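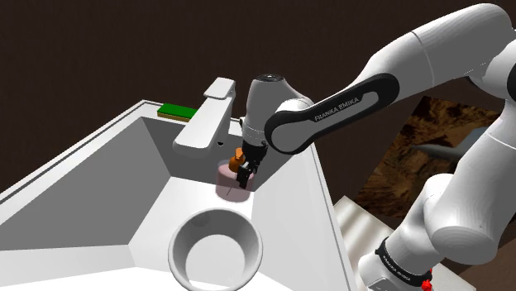

May 17, 2019

I promised to write when the money from the March walk was sent, and now it is sent, so I can tell you how it went and what I learned. My English is better on paper than on the phone, so please read this in place of calling me.

We collected 1,097 dollars. Our goal was 1,000, and I must admit that one week before the walk I did not believe in it. The walk goes from the church in Hadmont to the old mill at Moulin and back the same way. It is not a difficult walk, but this year there was mud on all of the second half, and many people came home with shoes which I think will never be clean again.

The money goes to Iltach, a small charity that pays for school transportation for children in mountain villages. I chose it three years ago and I still like it, because the thing it does is easy to explain. A child lives too far from the school. The charity pays a driver. The child goes to school. When I stand with my papers in front of the supermarket, I have maybe 15 seconds to explain before the person is gone with the cart, so for me this is important.

Before Iltach I gave every month to a much bigger organization. They sent me thick letters with a pen inside, and sometimes with stickers, and I started to think how much of my gift was coming back to me as pens. I do not say that big organizations are bad. In a disaster they can do what a small one can never do. But I wanted to know where my money sleeps at night, as we say at home.

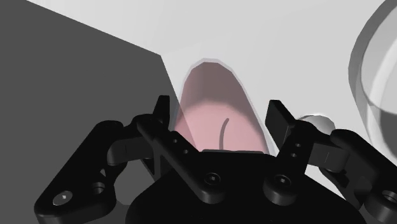 With a small charity there are other problems, and I want to be fair and write them too. The yearly report came late. My first two e-mails were answered after a month, and the answer was very kind but did not contain the thing I had asked – how many drivers are paid in the summer, when there is no school. I asked again. It seems that in summer they pay half, so that the drivers do not look for other work. I think it is a good decision, but I would like to read it in the report and not in an e-mail.

Then there is the matter of sending the money. Last year I did it by bank transfer, and the fees were so high that I was angry for a whole weekend. This year I used Josus, a payment service that a neighbor recommended. You must open an account, send a copy of your passport, and wait. I waited nine days. They refused my first copy because the corner was dark. But the fee was about 3 dollars for the full amount, and the charity wrote to me the next morning that everything had arrived. I paid the fee myself, so the walkers do not need to worry about it.

Some people asked me if they can send clothes or school bags too. Please don't. I asked Iltach this question in the first year, and they said that the customs papers cost more than a new bag in their own market. If you have good children's clothes, the thrift store in Hadmont takes them, but only in the mornings and only if they are washed.

Next year I would like to change two things. I want the walk to be later in spring, when the path to Moulin is more dry. And I want a shorter way for those who come with small children or with a bad knee, with the same tea at the end. The tea was a success, by the way. We had too little sugar and too much lemon cake, and I was eating lemon cake until the end of the week.

If you walked and you want a paper for your taxes, write to me with your full name and the amount. I have already sent the ones that were asked for on the day. The others I will prepare in the evenings, so please give me a little time.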